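Monday, September 22, 2025

Back from the open day at Tudell with sore feet and a tote bag I didn't want. Ga-eun talked me into it. She'd had two tickets from work since winter and said I couldn't keep grumbling about robots if I'd never stood next to one. Fair enough, I suppose, though I've managed to grumble about plenty of things from a distance.

The place is out past the Studgate turnoff, in what used to be a tile showroom. They still have the tile floor, four different colours of it, and it echoes. Parking was a mess. We ended up on the grass beside a man who was eating his lunch on his bonnet and who told us the 11 o'clock tour had already left, so we got coffee and waited for the next one. The coffee was fine. I'll give them the coffee.

Our guide was a young fellow called Obsa Gidey, very polite, who had clearly done the talk several times already that morning and was saving his voice. He took us past the warehouse part first (shelving, a conveyor that wasn't running, a lot of yellow tape) and then into the room everybody had come for, where they're teaching the arms to do kitchen jobs. I had pictured a kitchen. It's tables. White tables with holes in them, and on each one a sort of doll's house version of somebody's lunch.

I asked if I could take a photo and Obsa said they'd rather I used theirs, and showed me how to get them off the visitor page. So I've printed two and stuck them in.
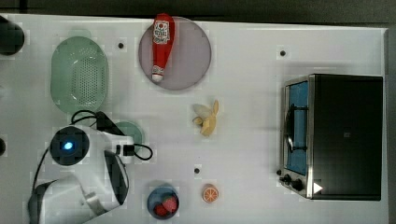
The kitchen table from overhead. Banana in the middle, toaster oven on the right, ketchup having a lie-down on a plate.

The idea, as he told it, is that you say what you want in ordinary words and the arm works out the rest. Put the banana on the plate, put the strawberries in the colander, and so on. The arm at our table was smaller than I expected, white plastic, with a blue light glowing at the joint. Ga-eun thought it was rather sweet. I thought it looked like something you'd clip to the side of a bath.

The banana is a toy, already half peeled, and it's going to stay half peeled forever. I asked why they didn't use a real one. Obsa said real ones go brown and then the arm is learning a different banana every day. I said that was my experience of bananas too. He laughed, but he also looked at his watch.

What I wanted to know was who puts everything back. A woman near the front asked it before I could. The answer is that a person does. A person sets out the table, a person starts it off, and when it's finished a person sets the table out again, a bit differently. The one doing it for our group was Toàn Kiều, who has been there since April and had the look of someone who has moved a small bowl many, many times. I asked him how many goes he'd done and he said 1038 on this set of jobs, they keep a tally. I asked what he'd done before that. Restaurant work. So he has left one kitchen to lay out another one for a machine, and I'd like to know which pays better, but Ga-eun gave me the elbow.

We watched 3 tries at the banana and I wrote down how each one went on the back of the programme. First one, the arm came down beside it and closed on nothing, then went up again quite pleased with itself. Second one, it nudged the thing along the table and Toàn stopped it. Third one, it picked it up. People clapped. I did not clap, though I'll admit I had leaned forward.

There's a little camera down at the gripper as well, so you can see what the arm sees, and they had that up on a monitor beside the table. I found it more interesting than the arm. From across the room it's a toy being moved about. On the monitor it's all banana, enormous, with those two black fingers poking in at the bottom.

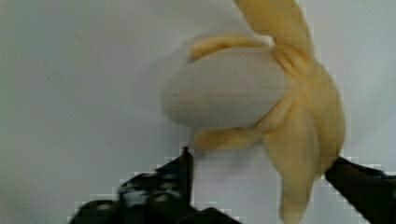

Gripper camera view, banana up off the table. It has it by the peel end.

I stood in front of that one for a while. The fingers are great blocky things and they don't have hold of much. If I picked up my lunch like that my mother would have had something to say. I asked Obsa whether the arm knows it's got hold of the peel and not the fruit. He said "know" was a strong word. I liked him better after that than I had all day.

Then the sales part, which was what I'd been waiting to dislike. A man named Hưng Ngô from Sumico, who I gather put some of the money in, gave us slides in the old showroom office. Arms in care homes, arms in school canteens, an arm making toast for somebody's grandmother. He had a figure of 90 per cent. I put my hand up and asked 90 per cent of what, and he said of tasks completed. I asked which tasks. He said it depended on the setup. I asked whether the three goes we'd just watched were in it, and he said demonstrations weren't counted. Well, no. I wouldn't count them either if I were him.

I thought about Aunty's flat while he was talking. Her bench is covered in pill boxes and old envelopes and there is always a wet tea towel on top of something. Nobody is going to come round before breakfast and lay it all out on white for her. And what she misses is the company, which wasn't on any slide.

Ga-eun says I'm being unfair and that the first cars broke down every mile. She may be right. She reckons that in ten years I'll have one doing the dishes and I'll be complaining about how it stacks them. I said I'd believe it when it could get a lid off a jar. We argued all the way to the Khúc bakery, where we stopped for rolls, and then we argued about the rolls.

Things to do: send Obsa a thank-you, he was decent about my questions. Ask Ga-eun for her half of the petrol. Find out whether the library wants the tote bag.

Rang Aunty after tea. Told her about the banana. She wanted to know if they let anybody eat the strawberries.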